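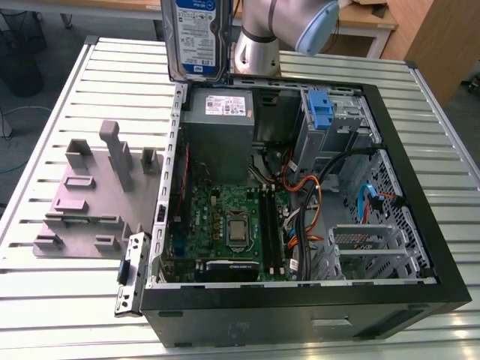

Operators of disassembly cells tend to spend their maintenance budgets on the arm. At Hekolgate, where desktop computers are opened and stripped of reusable parts, we believe the fixture deserves the larger share of attention. A gray printed plate with raised posts and low stops sits on the slotted table to the left of the tower, and every part placed on it depends on those stops being where the program expects them. The arm is serviced on schedule. The plate, until September, was checked only when a part failed to seat.

That practice should end. Our log for the Gasta cell lists 276 stoppages, and only 10 were traced to the arm itself. Most of the others began with a shifted plate, a worn stop or a loose screw at the gripper. These are small faults, and a technician with a hex key can correct them before the first shift.

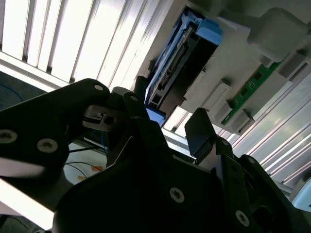

## What a sensible routine requires

The plate should be checked against its reference marks every Tuesday, and the gripper screws should be checked on the same visit. Pads should be replaced by count of cycles, whatever their appearance. Hard drives are heavy for their size, and a pad that still looks sound may already let one slip.
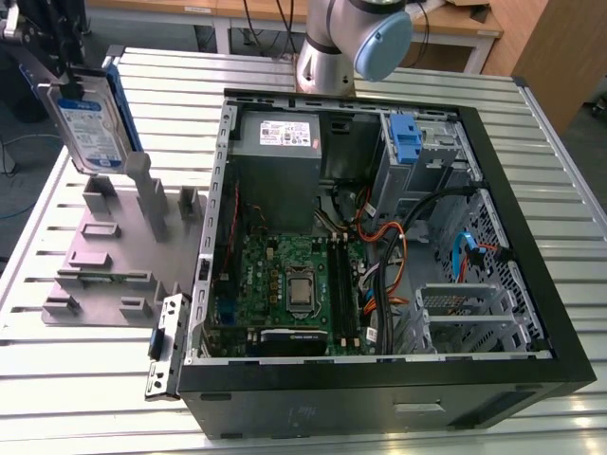

The usual objection is cost. Tymoshchuk, which maintains a similar cell at Skokurstead, allows about 4 hours a month for this work - a modest sum beside a single lost shift. Printed plates are also cheap enough to keep a spare on the shelf, already measured and labeled. We would ask that future service contracts name the fixture as equipment in its own right, with its own inspection record and its own line in the budget.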